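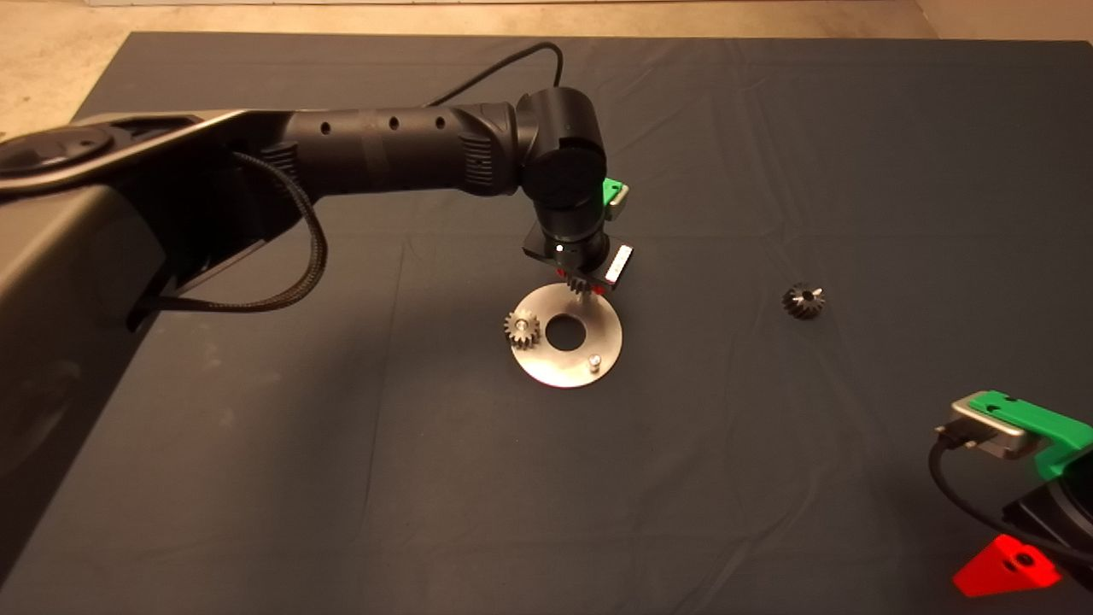
Tischdecke Suretti Iston, dunkelblau: Material, Pflege, Maßhaltigkeit

Die Iston ist die mittlere Qualität im Sortiment von Suretti und liegt preislich zwischen der einfachen Polyesterdecke und der Leinenserie Staniforth. Bestellt wurden 2 Stück in Dunkelblau, Format 140 x 220 cm. Im Einsatz sind beide seit Mai, im Wechsel auf einem Esstisch mit geölter Platte.

Gewebe und Verarbeitung

Laut Etikett Mischgewebe aus Baumwolle und Polyester, Leinwandbindung. Die Oberfläche wirkt matt. Der Saum ist doppelt umgeschlagen und mit enger Stichlänge genäht, die Ecken sind als Briefecken ausgeführt. An einer der beiden Decken stand ein Fadenende über, sonst keine Beanstandung. Der Griff ist im Neuzustand etwas steif, nach der dritten Wäsche deutlich weicher.

Falten

Der Hersteller bezeichnet das Gewebe als bügelarm. Das trifft mit Einschränkung zu. Frisch aus der Verpackung bleiben die Legefalten sichtbar, auch nach einer Nacht auf dem Tisch. Weiche Wellen lassen sich mit der Hand ausstreichen, die Legefalten nicht. Feucht aufgelegt und glattgezogen verschwinden sie weitgehend - für den Alltag reicht das. Wer eine völlig glatte Fläche will, bügelt auf Stufe 2 von links.

Waschverhalten

Bisher 8 Wäschen bei 40 Grad, Feinwaschmittel, Schleudern mit reduzierter Drehzahl. Einlauf in der Länge knapp messbar, in der Breite keiner. Die erste Wäsche sollte getrennt erfolgen, das Wasser war leicht blau. Danach kein Ausbluten mehr. Rotwein und Tomatensoße gingen ohne Vorbehandlung heraus, Kerzenwachs hinterließ einen schwachen Rand.

Scheuerfestigkeit

Suretti nennt auf dem Beileger 4,000 Scheuertouren (Schreibweise so übernommen, gemeint ist viertausend). Für Tischwäsche ist der Wert niedrig. Abrieb ist bisher nicht erkennbar, auch nicht an den Tischkanten.

Nachteile

Dunkelblau zeigt jeden hellen Fussel, eine Kleiderbürste gehört dazu. Auf der geölten Platte rutscht die Decke ohne Unterlage. Das Moltonvlies von Clakix behebt das, kostet aber extra und muss zugeschnitten werden.

Bewertung

Solide Alltagsdecke mit sauberer Naht. Abzug für die hartnäckigen Legefalten und die fehlende Rutschhemmung. Vier von fünf Punkten.

Malcolm Ashworth, 21. Mai 2021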